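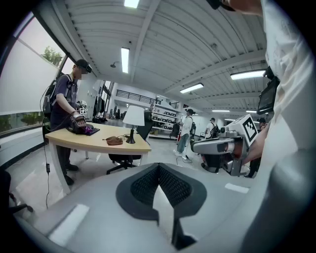
Can a machine do the housework yet?

24 Dec 2020

Every year around the holidays somebody in my family asks when they can buy a robot that folds the laundry. My answer has been the same for a long time: no date I would put money on. I still think that is right, but the reasons have changed a little, and people who make fun of the whole idea should know how.

The old problem was the hand. A factory arm could put the same part in the same place all day, and it needed the part to arrive the same way each time. A piece of cloth never does. You pick up a corner and the rest of it takes a new shape. A leather glove is worse, because the fingers go wherever they like. Even a table lamp is harder than it looks. It has a shade you can crush and a cord you can catch on something.

The hands are better now, and cheaper. What is missing is practice, and a machine does not come with any. So the current idea is to have people do the chore while holding the same kind of gripper the robot will use, and record how they move. A person at a desk works over a cloth on a tray, and then does it again. It is dull work and I think it is the right work. I would take 500 recordings of somebody handling a cloth over another stage show with a robot waving at the crowd.

My doubt is about what comes after. A desk in a bright room with a flat floor is an easy place. My kitchen has a drawer that sticks and a dog bowl in the way. Say a robot gets a towel right 40 times in a row at a desk. I would like to see it at my mother's house, on a bed, with the towel half under a pillow.

Shops may get there before homes do. I used to work in the linen room of a hotel in Bravdale, where we folded 1000 napkins on a busy day, all one size and all one color. A slow machine that got most of them right would have been welcome, and we could have redone the bad ones. At home nobody wants to stand behind a machine checking its work. If I have to watch it fold 12 shirts, I may as well fold them.

So I would not save up for one. I would also stop saying it can't be done. The companies I would listen to are the ones that will tell you how often the thing drops a shirt, and on what kind of table. Ask for that number before you ask the price.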